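A lorry driver has been reported for careless driving after a load of gravel was shed across the Pladell road in the early hours, closing the route in both directions for seven hours.

Officers from the Pladell roads unit were called at 4.40am, when a passing motorist reported loose stone on the carriageway near the Zestska turning. The spill covered 200 metres. One car left the road and came to rest in a field. Its driver was treated for a cut hand and did not need to go to hospital.

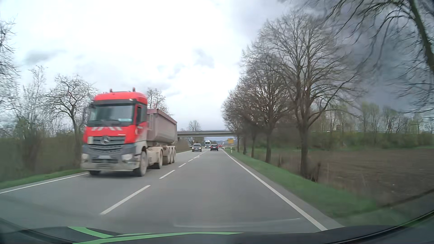
## Load not secured

The lorry was stopped at a lay-by beyond Zestska shortly after 5am. On inspection, officers found that the tailgate had not been properly fastened and that the sheet meant to cover the load had not been drawn across. The driver, a man aged 52, gave a negative breath test. He was also issued with a fixed penalty for a worn tyre.

The haulier, Sandhu, confirmed that the lorry was one of its own and that the driver has been moved to yard duties while the matter is dealt with. 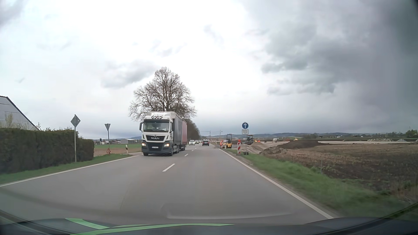
**Roads and Courts Desk**
*Staff reporter, Plandeo District News*

Traffic was sent through Plandeo village during the closure. Residents there reported queues from the bridge to the school, and two bus services were withdrawn until midday. The road was swept twice before it was reopened. 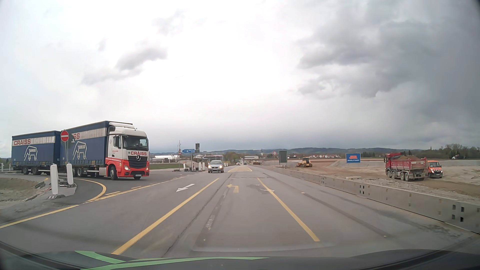
*Lorry traffic on the route.*

The unit stopped 177 goods vehicles in the district during January – most of them for routine checks of loads, tyres and drivers' hours. Drivers whose vehicles were damaged by the stone are asked to report it to the Pladell office, giving the time and the direction of travel. 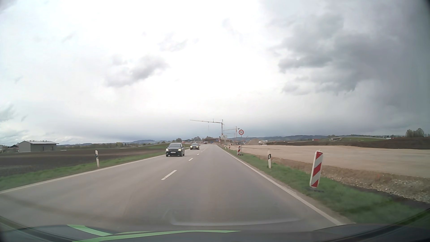
The case will be heard at Pladell in the spring. A separate request to lower the speed limit near the Zestska turning, signed by 400 residents, remains with the district council. The limit would cover the straight stretches, where there is one lane each way and only a broken white line between the two directions of travel. A decision is expected before the summer.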